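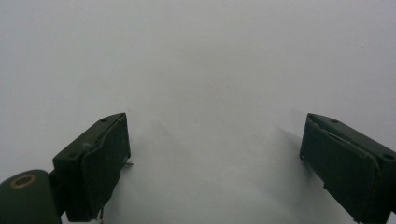 July, by Yasmine Ragab
Last updated: July

We run a small garment repair shop in Milville and have been saving towards an automated folding cell, so I wanted something cheap to learn on before spending the big money. The Ploda hand-held gripper came to £716 with the camera mount, and I'm delighted with it! You carry it round the table yourself, pick up cloth the way a robot would have to, and find out very quickly which jobs are worth paying for.

Hems are the best part. The flat pads get a decent hold on a folded edge, and after an afternoon even Reda, who hates gadgets, was happily lifting and turning things with it.
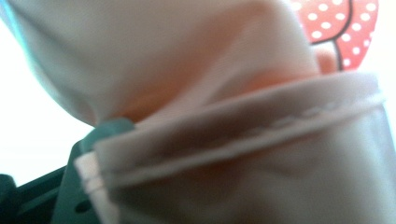
Thin single layers are harder, and I'd put money aside for softer pads from the start (a spare set is £100, postage included). I also wish the handle were a bit lighter, as my wrist knows all about it by teatime.

For planning, allow roughly £300 on top for lamps, a decent table and storage for the recordings. Ferkurwood quoted us for the arm separately and we've moved that to next year's budget, quite cheerfully, now we know we want the wider opening. I'd buy the Ploda again tomorrow. Ask for the longer cable when you order, the standard one only just reached our bench.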